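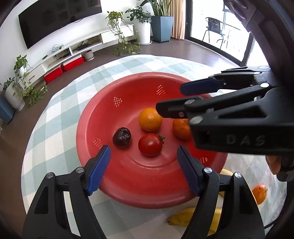

Red plastic colander with an orange, a mandarin, a tomato and a dark plum-like fruit.

Rarnbridge Kitchen Notes: Fruit and colanders, frequently asked questions

Can a colander be used as a fruit bowl?
Yes, within limits. A wide, shallow model suits whole fruit, and the drainage holes let some air through. Keep it to a single layer where possible. Depth adds weight, and the bottom pieces bruise first.

Should fruit be washed before it goes in?
Wash it just before eating. If it must be done earlier, drain it and dry each piece with a clean towel. Citrus tolerates this better than plums.

Do tomatoes belong with the fruit?
At room temperature, yes, until ripe. Remove any with split skin. Check the colour in the morning and again at night.

How is the plastic cleaned?
Warm water, dish soap and a soft brush for the holes. Rongrong Fan, who maintains these notes, replaces the brush every 3 months. Do not use scouring powder. 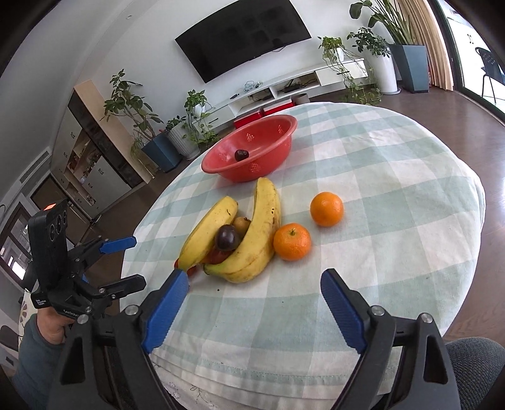
Where should bananas be kept?
Away from fruit that is already ripe. Bananas give off ethylene, a gas that speeds ripening in plums and tomatoes nearby. Brown speckles on the peel are normal and the flesh is usually still firm enough to slice.

Can citrus be stored in the fridge?
Yes. Use the crisper drawer and leave the bag open.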